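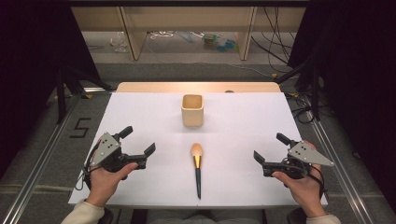 Keeping a small brush workshop open: a talk with Jouko Savolainen

October 24, 2026

Jouko Savolainen has made and repaired brushes for most of his working life, first for house painters and sign writers and later for people who do makeup for theater and weddings. His workshop, Tarnateo, takes up the ground floor of a former bakery. He sells mainly by mail and closes for lunch at noon, when this conversation began.

He did not plan to work with cosmetics. In 2000 a customer who painted shop signs asked if he could make something softer for her sister, who worked backstage at an opera house. "I told her a brush is a brush," Savolainen said. "Then I made one and it was bad. It shed hair all over the poor woman's singers. I had to make four more before she stopped sending them back."

The trouble was in the knot, the bundle of hair that is glued inside the metal ferrule. A painter's brush is filled tightly and can be trimmed at the tip. A powder brush has to be shaped in a small cup before the glue goes in, and the tips are left uncut so they stay soft on the skin. "If you cut the ends you can feel it right away," he said. "It scratches. You can't fix that afterward."

He now uses synthetic fiber for nearly everything. Goat hair became hard to get in an even quality, and many of his customers had stopped asking for it. The fiber he likes best comes on spools from a supplier called Hasten, and he buys enough each October to last until the following fall. He was doubtful about it at first. "Cream and liquid go on better with synthetic. Loose powder, I still think goat is a little nicer. But I'm not going to argue with people about it."

The catalog lists 188 brushes, though he admits that many differ only in the length of the handle. Handles are turned by Kittipong Nilsuwan, who joined the shop as a summer helper and stayed. Nilsuwan also handles repairs, which make up a growing share of the work. Most of the brushes that come in have loose ferrules, and the cause is nearly always the same.

"They stand them up to dry," Nilsuwan said. "The water runs down into the glue and then into the wood. The wood swells, the paint cracks, and one day the head comes off in your hand." He suggests washing with mild soap and lukewarm water, keeping the water on the hair only, and laying the brush flat with the tip hanging over the edge of a shelf. A dense brush can take a full day to dry. He does not recommend hair dryers.

A reglued ferrule costs 5 dollars plus return postage. Savolainen knows that is low. He raised it once and the repairs stopped coming, so he put it back. "People would throw the brush out and buy one from Hotatness," he said, naming a store chain that opened nearby. "I understand it. They have good prices and they're open on holidays."

The two men disagree about how much to grow. Nilsuwan would like a second lathe and a small set of travel brushes, which he has already named Tawhiri and drawn up on the back of an invoice. Savolainen thinks the case will cost more than the brushes inside it. They have asked for quotes on cases anyway — one came back with a minimum order of more than 2000 pieces, and that settled the matter for this year.

Asked what a beginner should own, Savolainen named one medium powder brush and one small flat one for the eyes. "Use them for a few months. Then you'll know what's missing. Most of those big sets, you use three and the rest sit there."

He has no date in mind for retiring. His hands are stiff in the mornings, and Nilsuwan has taken over tying the smallest knots, but Savolainen still glues every ferrule that leaves the shop. The week's orders were stacked by the door, and at one o'clock he got up to unlock it.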